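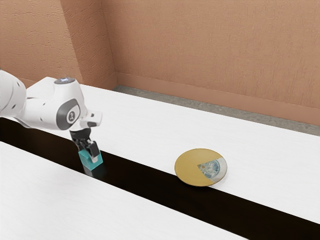
Bandinix Stock Sync for Tateck shops: a long review after five months of daily use

By Alžběta Rusnák

Print this page | E-mail to a friend

I sell ribbon, buttons, zips and trimmings online, mostly to people who make things at their kitchen tables, and I have been through more stock control plug-ins than I care to remember. Some were too big for me, one deleted my sizes, and the last one stopped being updated and left me doing the whole lot in a spreadsheet at six in the morning. So when I say that I love Bandinix, please understand that I came to it tired and rather grumpy!

It is an extension for the Tateck shop platform. You install it from the Tateck add-ons page, it reads your catalogue, and from then on it keeps your stock numbers the same wherever you sell. In my case that means my own Tateck shop and my stall on the Samonte marketplace. Sell the last metre of mustard velvet on one and it goes to sold out on the other, quickly enough that I haven't had to write a single "so sorry, but" e-mail since I switched.

Setting it up

I put aside a whole weekend for this and used one evening. You press Connect, log in to Tateck, say yes to the permissions, then do the same for Samonte. After that it goes off and reads everything. My catalogue came in at 3399 lines, counting every colour and width as its own line, and I left it running while I made supper and had a phone call with my sister. When I came back it was done, with a list of the ones it couldn't match.

That list is where I first thought, oh, somebody who has run a shop wrote this. Each unmatched line shows your own name for the product, the nearest thing it found on the other side and a yes or no button. There were 200 on mine, nearly all of them my own fault (I had typed "15mm" in one place and "15 mm" in the other, for years). You can tick a whole page of them at once if they are obviously right, and if you make a mistake there's an Undo that really does undo it.

One thing to do before you start: take out your dead products. I left in all sorts of Christmas ribbon I haven't stocked for ages and had to go back and archive it afterwards. Archiving is easy but it's done a page at a time, and I got bored.

Day to day

The main screen is a plain table. Product, what you have, what's promised to orders that haven't gone out, and what's left. No dials, no cheerful cartoon telling me I'm doing brilliantly. I have it open on the old laptop by the packing bench and I glance at it perhaps ten times a day. If a line drops under the level you've set it turns amber, and if it reaches nothing it turns red and moves up to the top.

You can set those levels by product, by group or by supplier. By supplier is the one I use, as my button people want a minimum order and my zip people will send me a single packet in a jiffy bag if I ask nicely. Bandinix lets you give each supplier a lead time in days as well, and it adds that into the warning. I didn't trust this to begin with and kept my own notes next to it for a few weeks. I've stopped keeping the notes.
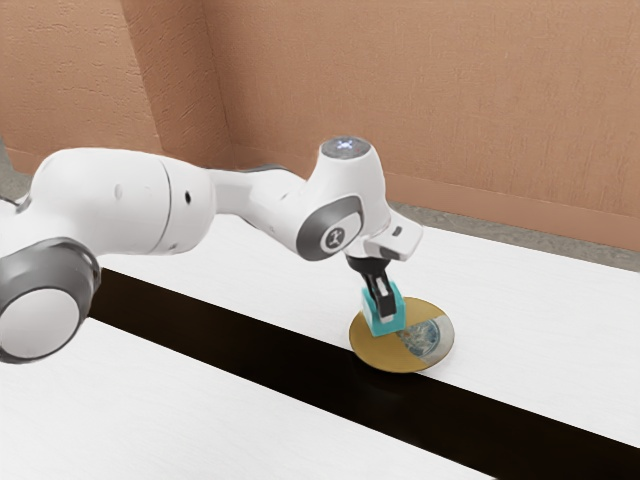 Bundles were the thing that broke every other stock plug-in I tried, and I sell a lot of them. A quilting starter pack of mine has nine separate products in it, some of which are also sold singly, and two of which come in a choice of colour. Stock that is all separate single things is simple for any software. My starter pack is nine objects that are also in other packs and on sale by themselves, and Bandinix works out how many whole packs I could make up at any moment from what's on the shelves. When the pinking shears run out, the pack goes off sale and the other eight things carry on selling. When the shears come back in, so does the pack, and I don't have to do a thing.

You build a bundle by dragging products into a box and typing a quantity next to each. Colour choices are handled with a drop-down, and you can say "any from this group", so I can let people pick whichever thread they like without making forty versions of the same listing. I rebuilt all my packs in an afternoon with the radio on.

It copes with cut lengths too! If you sell anything by the metre you'll know what a misery this is. I buy ribbon on a reel and sell it in half metres, and Bandinix keeps the reel as the stock and takes the cut lengths off it. There's a setting called Smallest Useful Piece, which stops it offering a customer four metres when what you've got is three metres on one reel and one metre on another. I could have hugged whoever thought of that.

Busy times

May is my big month, with wedding people and fête people all wanting bunting tape at the same moment. I had 359 orders through the two shops and I was fairly nervous, having only moved over in the winter. The stock stayed right all the way through. I checked a shelf at random most evenings (cotton lace, hooks and eyes, the awful tangle that is bias binding) and the only wrong number was one I had booked in wrongly myself.

The one wobble was on a Samonte sale day, when their side of things went slow for everyone. Bandinix put a yellow strip across the top of the screen saying that updates from Samonte were delayed, and held back a few of each product as a cushion until it caught up. You can choose the size of that cushion. I hadn't touched it, so it was on

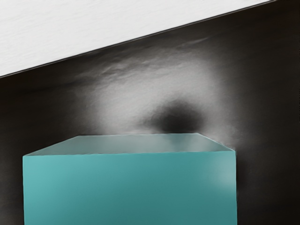
the setting it arrives with, 3 of everything, and that was plenty for the sort of thing I sell. If you deal in one-off pieces you'd want to turn it down or off, or your whole shop would go quiet for the afternoon. It's under Channels, then Safety Stock, and you can set it differently for each place you sell.

Stock-taking

I used to dread this. There's a phone app that comes with it, nothing fancy, which turns your phone into a scanner. You pick a shelf, scan, type the number and move on to the next. It doesn't show you what it thinks you've got until you've typed your own figure in, so you're not tempted to glance and agree. Afterwards you get a list of the differences and you accept them or go and look again.

I do a few shelves each week now, after the post has gone, and haven't had to shut the shop for a day like I used to. The app works without a signal as well, which matters to me as my stockroom is the bit of the house with the thick walls. It saves everything up and sends it over when you walk back into the kitchen.

If two of you are counting, you can each take a shelf and the other person's is greyed out until they've finished. My niece helped me over half term and we got through the entire button wall without treading on each other.

Talking to the accounts

There is a link to Brevitari, which I use for my bookkeeping. Stock value goes across at the end of the month, along with what you paid for the things you've sold. It's a one-way link. If you change a cost price in Brevitari it doesn't come back to Bandinix, and I was caught out by that once with some elastic. Change it in Bandinix first and you'll be fine.

You can also take everything out as an ordinary spreadsheet whenever you like, the full history too, and it opens properly with the accents in the right places. With a name like mine I always look.

Help when you need it

I've written to them twice. The first time was about printing shelf labels, where the text was coming out sideways on my little printer. I had a reply the same afternoon with a picture of which box to untick. The second time I was asking for something it can't do (see below) and got a friendly, straight no, with a note that others had asked as well.

The written guides are good and short. They're in normal words, and when you search for "wrong number" you do find the page about wrong numbers.

What I'd like changed

The supplier orders. You can make one and e-mail it from inside Bandinix, but you can't change the layout, and one of my suppliers insists on having their own codes in the first column. I have to copy it out for them each time.

Searching is fussy about plurals. "Buckle" and "buckles" bring up different things. It's a small point but I trip over it most days.

The dark version of the screen makes the amber warnings look brown, so I've gone back to the light one.

And I'd dearly love to be able to put a photo next to each line in the phone app. When you've got eleven shades of cream satin in front of you, the name isn't much help.

Would it suit you?

If you've got a few dozen products and only sell in one place, the stock page that's already in Tateck will see you through and I'd stay with that for now. If you sell in two places or more, or you do bundles, or you cut anything off a roll, then have a go at the free trial with your real catalogue in it. Try your most awkward product first. Mine was the quilting pack, and I signed up that same evening.

I'm going to try the new returns screen next, which has just appeared in my menu, and will add a bit here once I've put some real parcels through it.

Print this page | E-mail to a friend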